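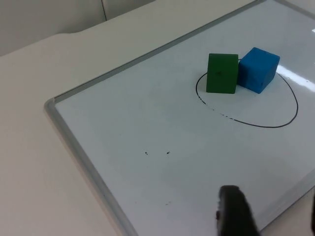

Whiteboard and two cubes on a tabletop.

Greswood maths evenings for adults to open at second site in Uvgate

2021-04-12

Greswood Adult Learning has confirmed that Steltetti, its evening maths course for adults, will open at a second site in Uvgate this spring. The course is free to anyone over 18 who lives or works in the area and does not already hold a maths qualification at GCSE grade 4 or above, or the older grade C.

Booking for the Uvgate evenings opens today. The course runs for 10 weeks, with one session a week, and will be held in the ground floor rooms of the Mansour Building on Uvgate High Street. The existing course in Greswood town centre continues as before and is also taking bookings.

Steltetti covers the maths that people use at work and at home. Early sessions deal with place value, mental arithmetic and estimating. Later ones move on to fractions, percentages, household bills, payslips, measuring and reading tables and graphs. There is no exam at the end. People who want to go on to a Functional Skills or GCSE course are given help with the application and can sit a practice paper with their tutor.

The course was first offered in Greswood in January of last year. It moved online when the centre had to close and came back to the classroom in smaller groups when the rules allowed. So far 63 people have completed it, and the waiting list for the town centre evenings now stands at more than 60. A large share of those waiting gave an address in Uvgate or the villages beyond it, where the last bus back from Greswood leaves before the evening session finishes.

Nadine Jaber, course lead for Steltetti, said:

"We knew transport was a problem because people kept telling us. They would sign up, come for a week or two, and then have to leave early to get home. Some of them stopped coming. Putting on a course in Uvgate is the obvious answer and I am pleased we now have the room and the staff to do it.

"Most of the people who come to us left school thinking they could not do maths. Quite often they are doing it every day already. They are working out shifts, or cutting carpet, or making the shopping money last until Friday week. What they have missed is a particular step somewhere, often fractions, and nobody went back over it with them. We go back over it."

Teaching is in small groups with one tutor and one teaching assistant. Groups work around shared tables and make use of practical materials as well as written work. Each person is asked to fill in a short form before the first session, saying what they would like to be able to do by the end. Answers from earlier groups have included checking a mortgage statement, helping a child with homework, passing a numeracy test for a nursing course and understanding a pension letter. Tutors use the forms to plan the later weeks, so the content differs a little from one group to the next.

The Uvgate course is paid for through the centre's community learning budget, with the rooms in the Mansour Building provided at a reduced rent by the building's owners. Funding is in place for 3 courses, running one after another. A decision on whether to continue after that will depend on numbers and on what people say in their feedback forms.

Jaber added:

"I would ask anyone who is in two minds to ring up and talk to us first. You will not be tested on the phone and you will not be put on the spot in the class. If you come along once and decide it is not for you, that is fine, just let us know so that we can offer the place to the next person on the list."

People already on the waiting list will be contacted by phone or email this week and offered a place in Uvgate before the remaining places are released. Anyone who would prefer to wait for a place in Greswood can do so and will keep their position on the list.

Attending the sessions

Evening sessions start at half past six. Doors open a quarter of an hour earlier. Tea and coffee are not being served at present, but people are welcome to bring their own drinks.

Group sizes will be kept small and tables spaced apart in line with current guidance. Face coverings should be worn when moving around the building unless exempt. The opening date may change if the guidance does, and everyone who has booked will be told directly if so.

The Mansour Building has step-free access from the car park at the rear and an accessible toilet on the ground floor. A hearing loop is fitted in the larger of the rooms. Please mention any access needs when booking, including large print or coloured paper, so that materials can be prepared for the first week.

Calculators, paper and pens are provided. Course booklets can be taken home and kept. Anyone who misses a week can ask for the worksheets to be posted and can arrive early the following week to go through them with the teaching assistant.

Childcare is not available on site. A daytime course, timed to fit within school hours, is being considered for the autumn term, and parents who would be interested are asked to say so when they get in touch, even if they do not want to book now.

How to book

Places can be booked through the Greswood Adult Learning website, by phone or in person at the reception desk in Greswood town centre. Proof of address or a recent payslip is needed at the first session. Support with filling in the booking form is available by phone for those who would like it.

Notes to editors

Greswood Adult Learning provides part-time courses for adults in English, maths, computing and crafts.

Steltetti is the name of the centre's evening maths course and should be written with a capital S only.

Nadine Jaber is available for interview by phone. Requests should be made through the press desk at Greswood Adult Learning.

Ends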